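Chapter 4
Gathering Examples by Hand

In this chapter
4.1 Why examples come first
4.2 Hand-held grippers
4.3 Choosing a task and its starting positions
4.4 Keeping, fixing and throwing out recordings
4.5 The Duston exercise

4.1 Why examples come first

Chapter 3 ended with a controller that could move an arm to any point we named. It did so well, and it was of no use at all when the object had been shifted a few centimetres. The trouble was in the naming. Someone had to work out the point, write it down and check it, and the work had to be done again for every new layout.

A learning system takes a different road. We give it many recordings of a task being carried out, each one pairing what was seen with how the hands moved, and it fits a model that goes from the first to the second. The programmer writes far less about the task itself. In return, somebody has to produce the recordings, and the quality of the finished model depends heavily on how that was done.

Students often want to skip to the training code in Chapter 6. Please don't. Most of the faults you will meet in Chapter 6 are put there in Chapter 4.

4.2 Hand-held grippers

There are several ways to record a task. In the Calado lab course, which this book grew out of, the first groups steered a full robot arm from a second, smaller arm. It worked, but it was slow. A person learning to steer would spend most of an afternoon before producing anything worth keeping, and the arm could be used by only one group at a time.

The course now uses grippers that a person holds, one in each hand. The fingers open and close like those on the robot, so a grasp that can't be made with them usually can't be made by the robot either. The person supplies the arm, the eyes and the judgment.

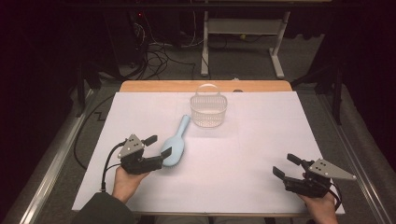 Figure 4.1 Recording a two-handed task with hand-held grippers. The objects are a hairbrush and a small plastic basket with a handle.

The task used through the rest of this chapter is a simple one: pick up the brush, place it in the basket, and return both hands to rest. It sounds trivial, and a child of three can do it. Written out as motions, though, it holds a fair number of choices. The brush can be taken by the head or by the handle. It can be passed from one gripper to the other. The basket can be steadied with the free hand or left alone, and its arched handle can be approached from either side.

A model trained on a mixture of all these may settle on one of them, or it may land somewhere between two and knock the basket over. Teemu Rantala, who ran the first Gretley sessions, had each group agree on a single method and write it on the whiteboard before recording began. We recommend the same.

4.3 Choosing starting positions

Method should be held steady. Starting positions should not. If the brush always lies at the same angle, the model will learn that angle and very little else.

For a first set, mark 12 starting positions for the brush on paper and work through them in a shuffled order. Move the basket as well, though less often. Leave the lighting alone until the model works under one kind of light, then change it on purpose and record again.

Watch also for habits you didn't plan. In March the Siltthorpe group recorded 100 runs, all by the same right-handed student, and the left gripper scarcely moved in any of them. The model did just what it was shown. When the group later placed the brush at the far left, the right gripper reached across and ran into the other one.

4.4 What to keep

Record the failures along with the successes, but label them at once, while you still remember what went wrong. Three labels are enough for now:

clean: the task was done by the agreed method
recovered: something slipped and was put right
failed: the task was not finished

Recovered runs are worth more than they look. Ilari Räsänen's notes for the course suggest keeping every one of them, and our results agree. Of the failed runs, keep the files but leave them out of training until Section 6.3.

Before starting the Duston exercise, read the safety sheet in Appendix B and check that both grippers open and close fully. You will need a partner, a timer and 37 blank run cards, one for each run.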